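Section 6. Preparing the Table and Setting Out Tableware

Read this section before you put any dishes on the Girden table for the first time. It covers the top surface, the wall edge, and the placing of plates. Leg assembly is in Section 4.

6.1 Cleaning the top

1. Remove the protective film from the tabletop. Start at a corner and pull slowly toward the opposite side.
2. Wipe the top with a soft cloth, warm water, and a little dish soap.
3. Wipe again with clean water and dry with a second cloth.
4. Leave the top uncovered for 8 hours before first use.

CAUTION: Do not use scouring powder, bleach, or the rough side of a sponge. Marks left by these cannot be polished out.

6.2 Setting the table against a wall

1. Push the table up to the wall until the back edge just touches.
2. Check that the edge meets the wall evenly from left to right. If there is a gap at one end, adjust the feet as shown in Section 4.
3. Tighten the lock nut on each foot.

Note: A white top against a white wall can make the back edge hard to see. Keep plates at least six inches forward of it.
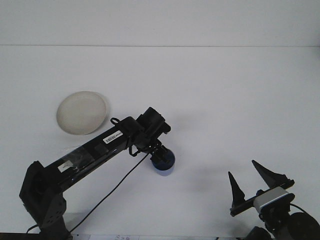
6.3 Placing plates

1. Check the underside of each plate for grit or rough spots. Unglazed foot rings can scratch the top.
2. Set the plate down flat. Do not slide it into position.
3. Leave open space on all sides of a plate so it can be lifted by the rim.
4. To move a plate, lift it clear of the surface and set it down again.

Note: Felt pads (part 3468) may be used under serving dishes. They are not needed under ordinary dinner plates with a smooth base.

CAUTION: Do not place plates straight from the oven on the bare top. Use a trivet.

6.4 After use

1. Lift off all dishes before wiping.
2. Wipe up oil, coffee, and tomato sauce right away.
3. Dry the back edge, where water tends to collect.

If the top is chipped or the finish has lifted, stop using that area and order repair kit 401 from Stimside. Directions are packed with the kit.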